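# Quem somos

A Batilora é uma escola de judo com turmas para crianças, jovens e adultos. Abrimos num salão emprestado, com 40 tapetes comprados em segunda mão a um clube que ia fechar, e hoje temos instalações próprias, duas áreas de treino e uma pequena sala de musculação.

O nome vem da rua onde demos as primeiras aulas. Mudámos de morada duas vezes e o nome ficou.

## Como começou

O fundador e diretor técnico é Doğukan Karaca, antigo competidor na categoria de -73 kg. Deixou de competir depois de uma lesão no ombro e passou a ajudar nos treinos dos mais novos. No primeiro ano havia uma única turma, ao fim da tarde, com idades e graduações misturadas. Quem chegava mais cedo montava os tapetes e quem saía mais tarde arrumava-os, porque a sala servia para outras coisas de manhã.

A segunda turma, só para iniciados, foi criada no ano seguinte a pedido dos pais. A turma de adultos apareceu depois e foi a que demorou mais a encher. Houve meses com três pessoas no tapete, contando com o treinador.

Desde a abertura, passaram pela escola 1591 alunos inscritos. Uns ficaram uma época, outros fizeram todo o percurso até cinto negro. Alguns dos atuais monitores entraram aqui ainda na turma infantil.

## O que ensinamos

O programa segue a progressão habitual de cintos. As primeiras semanas são dedicadas às quedas, em todas as idades, e um aluno só faz treino livre em pé quando o treinador entende que cai bem para os dois lados e para trás. No chão começa-se mais cedo.

Cada treino de jovens e adultos tem aquecimento, técnica, repetições com parceiro e treino livre. Nas turmas infantis há mais jogo e menos repetição, e as sessões são mais curtas.

Turmas em funcionamento:

- **Infantil**, a partir dos 5 anos
- **Iniciados**, em idade escolar, sem experiência anterior
- **Juvenis e cadetes**, com opção de competição
- **Adultos**, todos os níveis
- **Veteranos**, com treino livre de intensidade moderada

Fora das turmas, organizamos sessões de kata para quem prepara exame de graduação. O calendário dos exames é afixado na entrada no início da época.

## Competição

Competir é facultativo. Cerca de metade dos cadetes vai a provas regionais e um grupo mais pequeno disputa o apuramento nacional. Para esses, há um treino adicional por semana e acompanhamento do peso feito em conjunto com a família. Não aceitamos que menores percam peso para mudar de categoria, e esta regra não tem exceções.

Em julho organizamos o Torneio Sezer, um encontro por equipas entre clubes convidados. Joga-se em três áreas, sem eliminação direta, de modo que todos os participantes fazem vários combates. A inscrição é feita por clube e inclui o almoço.

## Equipa e parceiros

Todos os treinadores têm título profissional válido e formação em primeiros socorros. Os monitores são alunos graduados que acompanham as turmas infantis sob supervisão. Em cada treino infantil estão sempre dois adultos no tapete.

Trabalhamos com a clínica de fisioterapia Nusance, que recebe os nossos atletas com marcação prioritária, e com a Zadness, que fornece os judogis vendidos na secretaria. Quem já tem judogi de outra marca pode usá-lo, desde que esteja limpo e sem fechos nem peças rígidas.

## Experimentar uma aula

A primeira aula é gratuita e não exige marcação nas turmas de iniciados e de adultos. Para a turma infantil pedimos contacto prévio, por causa do número de vagas. Basta trazer calças de fato de treino, uma camisola de manga comprida, chinelos e água. As unhas devem vir cortadas e os brincos, anéis e pulseiras ficam no cacifo.

A inscrição inclui o seguro desportivo. As mensalidades são pagas até ao dia 8, na secretaria ou por transferência. Irmãos têm desconto a partir da segunda inscrição, e quem interrompe os treinos por lesão pode suspender a mensalidade mediante declaração médica.

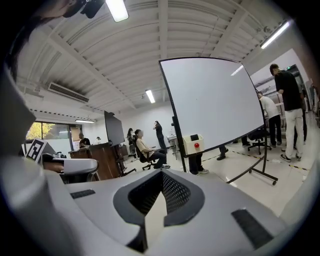
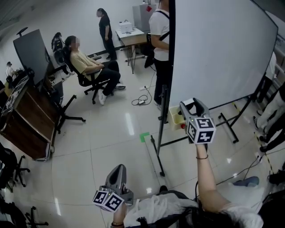
*Pinças de mão e marcadores a preto e branco, no mesmo local.*

A secretaria funciona das 16h30 às 20h30 em dias de treino. Fora desse horário, as mensagens deixadas no formulário de contacto são respondidas no dia útil seguinte.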